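Slow Soup Sundays: your questions

I get the same emails every month, so I've put the answers in one place. If yours isn't covered, write to me (Magdalini) and I'll do my best!

Who are you and what is this?

I'm Magdalini Karamanlidis and I run a small soup club out of the hall on Triltar Road. We cook a big batch, we eat it, and whatever's left goes home in tubs. I started it one November with 18 people and a borrowed hob, and it's grown a fair bit.

Do I have to be able to cook?

No! Half of us came in chopping onions like we were scared of them. If you can peel a carrot you'll be fine, and if you can't, I'll give you the bread to slice.

What time should I turn up?

Doors open at 10am and we eat at 1pm. Come for all of it or just the eating. I do like a hand with the washing up though -- hint, hint.

How long does everything simmer?

Depends what's in it. Lentils are quick, split peas take ages, and beans I soak overnight at home. I keep the lid on for the first hour and then tip it a little so the soup can thicken. Please don't keep lifting it to have a look (I know, I'm the worst for it).
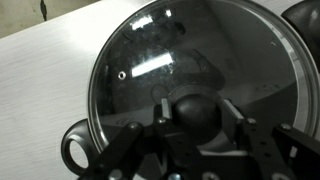 Can you cater for allergies?

Mostly, yes. There's always one pot with no dairy and no gluten. Nuts I leave out altogether. If you've got something serious, please email me first so we can talk it through properly.

How do I get there?

The 220 bus stops outside the Tedine bakery and it's a two minute walk from there. Parking is hopeless, so I wouldn't.

What does it cost?

Pay what you like into the tin. Kwok the greengrocer gives us his wonky veg, so most of it goes on stock, oil and the hall.

Can I have the recipe for the green one?

Everybody asks! It's leeks, peas, a potato and far more mint than you'd think. I'll type it up when I find the bit of paper. Chase me if I forget.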